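Street Music and Memory in Tadlow
Group project report, draft 2
Hala Benmoussa, Declan Doolan, Kipchumba Makokha
Wednesday, February 12, 2020

Question

Do people who moved away from Tadlow remember the town by its sounds? We started with church bells and the Saturday market band, then widened it to shops, buses, the old dance hall. Too wide probably. Our tutor Obadia Nyanda said to pick one street so we picked Farouk Street.

What we did

Read the parish newsletters in the library, 669 pages, mostly Kipchumba. Searched for any mention of music, singing, noise complaints. Noise complaints were the most useful by far. Then interviews, 16 in all, 14 of them recorded. Two people didn't want to be taped so Declan took notes by hand and typed them up the same evening.

We asked everyone to bring or talk about one small thing they connect with a tune. Some brought records, one a dance card. Several talked about jewellery worn to the hall on dance nights, and what was playing. These answers were longer than the ones about the street itself, which we did not plan for.

A silver ball-chain necklace laid out on a light blue sheet, next to a green box.
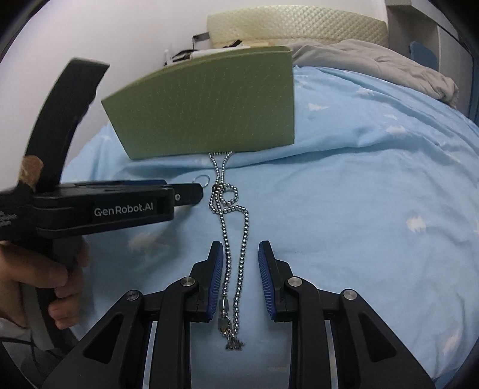

Findings

The dance hall comes up in nearly every interview. People disagree on where the door was. They agree on the band, Koren, and on the last waltz. Nassoro Ogola sang with them for two winters and could still give us the running order. He also said the piano was never in tune, no one else mentioned this.

Bells hardly came up at all. Hala thinks this is becuase they still ring, so there is nothing to miss. Declan not convinced. Left both views in.

Problems

Everyone we spoke to liked the town. No one who hated it answered our letter. Also the Dedik recorder stopped twice and we lost part of one interview.

The hall held 900 according to a newsletter, which seems far to many for that building. Not checked yet.

Still to do

Transcripts for the January interviews. Map of the street with the music places marked. References. Ask Nassoro about the song titles again, spelling.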